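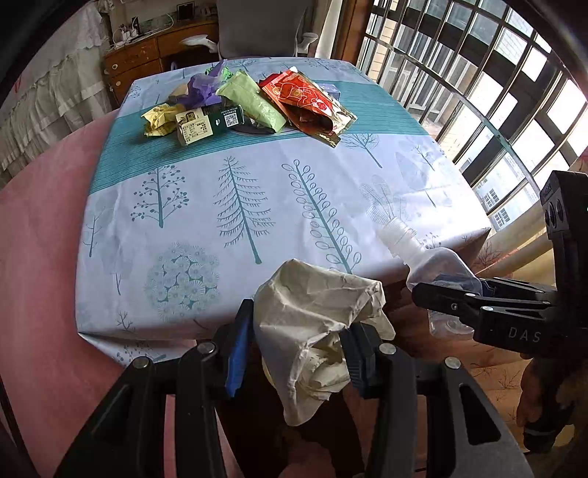
Sorting paper and bottles at a craft table: crumpled sheets in the recycling or not?
Posted by riltov_908, January 30, 2020

We clear a cloth-covered work table after each session in Bronville. Most of the waste is crumpled cream paper and empty clear plastic bottles. Should both go in one bin, and does the paper need flattening first? Our bags hold nearly 12 gallons and fill too fast.

Milthorpe5
Separate bins. Crumpled paper is accepted in most places if it is clean and dry. Flattening saves volume — a wad takes up several times the space of a flat sheet. Bottles: empty, squeeze, cap back on. Check whether your hauler wants caps on or off; ours changed the rule in June.

sundaram200
Depends on your town.

bronville_bins
Agree with the first reply, except on flattening. If the bags are collected by hand, fold the sheets once and stack them in a shallow box. Paper with glue or paint on it goes in the trash. Take the cloth off last and shake it outdoors.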